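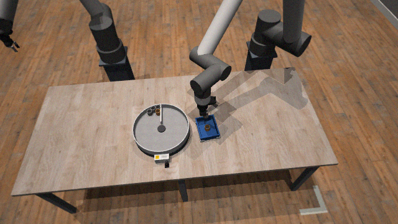
I got to the game fair at Bellano a bit after ten on Saturday, July 2, 2022, and the line for the doors already went past the parking lot and down toward the bus stop. Oh well! I had my sandwiches and a good spot in the shade, and the guy ahead of me lent me his spare handheld, so I played a puzzle game until they let us in.

First stop was the Dudum booth, where they had their new bakery game running on 3 screens. You knead, you shape, you shove things in the oven, and the whole time a line of hungry villagers is getting crabbier by the second. I burned two trays of rolls and forgot a wedding cake completely. My best score was 644, and the kid after me got over 2000 on his first try (he was maybe nine, and he did it while talking to his mom). The music is super catchy and I was still humming it on the train home.

Tolera Endale, one of the two designers, was helping people with the controls and I got to ask him a few things. There are 70 recipes in there so far, and he wants more soups. I asked about co-op and he said yes, two players on one couch, but the second player can only wash dishes in this version. I tried that too, with a stranger, and it's way more fun than it sounds. You can splash each other!

After lunch I went looking for Flekier, who make that little ferry game I keep going on about. Their booth was tucked in behind the T-shirt stand and I walked right by it twice. The new one has you running a night market, with weather and a grumpy landlord. Pretty, but slow to get going, and the text was tiny on the demo screen. Obsa Hadgu does the art for it and was selling prints, so I came home with one of the lantern street.

I skipped the Stevens talk in the big hall since it was packed to the doors and my feet were done. Fries were too salty, lemonade was great. The bakery game comes out on PC first, and I've already put it on my wishlist.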